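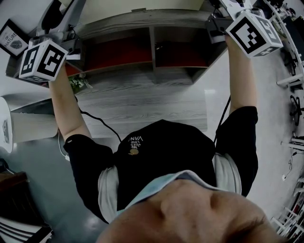
Both grippers up, cubes on, before the 104 run. Head cam view.

Notebook, October, starting after lunch

Picking up from the pose jump problem. Short version for whoever opens this next: the left gripper track still flips, the right one mostly behaves, and I have spent the morning blaming the wrong module.

What we see in the logs: the cube pose from the head camera is fine for long stretches, then the orientation snaps to the mirror solution for a frame or two and snaps back. Position barely moves. The replay in Pereyra shows the gripper doing a very quick bow and then pretending it didn't.

My theory yesterday was timestamps. I wrote a whole page on it. Please ignore that page. I shifted the streams against each other by 24 ms in both directions and the flips stayed exactly where they were, which a sync bug would not have the manners to do.

Today's theory is old and boring: planar ambiguity. When only one face of a cube gets decoded, the solver has two answers that fit almost equally well and picks the prettier one. With two or three faces it should have no excuse. So I went through run 100 and dumped the number of decoded faces next to the reprojection error. Every flip I checked by hand sat on a single-face frame. Out near the corners of the wide lens the error is bad even when the faces are in plain sight, so the decoder is dropping them before the solver ever gets a vote.

Changes on my branch of Flultent:

- solve the whole cube as one rigid body, not per face and average (who did this? git says me)
- undistort the corner points only, leave the image alone
- keep both candidate solutions when a single face is decoded, choose the one closer to the last accepted pose
- reject any rotation step over 40 degrees between frames, mark the frame as missing

The last one is a bandage and is labeled as such in the code. It also means a bad first frame gets believed forever, so I reset the track after a gap.

Ran 100 again offline with all four. Flips I had marked are gone. There is one new wobble near the end of the left track that I don't like, slow, looks like the candidate choice drifting onto the wrong branch and staying there out of loyalty. Saved the segment.

4:20 pm. Recorded 104 with the arms held forward and out toward the corners, since that is where it hurts. Haven't processed it yet. Aro is busy exporting the old batch and will not be rushed.

To do:
- process 104, same four changes, then again with the 40 degree gate off
- redo the lens calibration with more board poses at the edges. The Lunedbridge file has almost none there
- cross out the timestamp page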